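4. Data collection and survey schedule

4.1 Flight areas

The flood survey covered two river districts, Vondside and Tevbridge. Both were flown under a single waiver, which limited flights to daylight and kept the aircraft below the altitude used by rescue helicopters. Vondside is mostly low housing with a street grid. Tevbridge is farmland with scattered buildings and a long levee on its east side. We treated them as separate areas because the ground cover is so different, and all error figures in Section 5 are given for each district separately.

The county emergency office at Tunstall held the airspace schedule. A crew that wanted to fly sent its planned box and time window to Tunstall, waited for a written reply, and reported again on landing. When a helicopter entered the district, every crew inside it landed and stayed down until released. These holds account for most of the gaps in the Tevbridge coverage. We did not fill the gaps with later flights, as the water level had changed by then.

4.2 Images and labels

The crews returned 1,337 overhead images from both districts. We removed images with heavy motion blur, images taken during climb or descent, and images with no usable position record. This left 1,243 for analysis. Each was labeled by two readers working apart, using four classes: dry, standing water, moving water, and unclear. Where the readers disagreed, a third reader chose between the two labels and could not add a new one.

Standing water under trees was the hardest case. The readers were told to mark it as unclear unless open water could be seen on at least two sides of the tree cover. This rule lowers the flooded area we report for Tevbridge — the levee road is lined with trees for much of its length — and it has little effect on Vondside.

Position records came from the aircraft's own receiver. We checked them against 15 ground points, mostly road crossings and bridge corners, that could be found both in the images and on the county map. No correction was applied to single images. A fixed shift was applied to one group of Tevbridge flights whose records were all displaced in the same direction.

4.3 Desk work

Mosaics were built with Prelar, the stitching package already used by the county, with its default settings except for the overlap threshold, which we raised to 50 percent. A higher threshold drops more images at the edges of a flight box but gives fewer false joins over open water, where there is little texture to match. Stitching and labeling were done at ordinary office desks after the flights, and the readers had no contact with the crews until their labels were final. 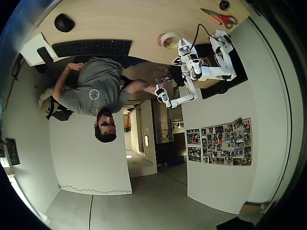 Figure 3. Desk with keyboard and mouse; a seated man holds a small white articulated arm.

4.4 Limits of the data

The schedule was set by the response and could not be planned around the study. Vondside was flown more often, and at more regular times of day, than Tevbridge. Low sun in the early flights produced glare that both readers tended to label as moving water, and we kept those labels as given. The waiver also ruled out flights over the shelter sites, so the mosaics have blank areas there. They were left out of the area totals and are not counted as dry.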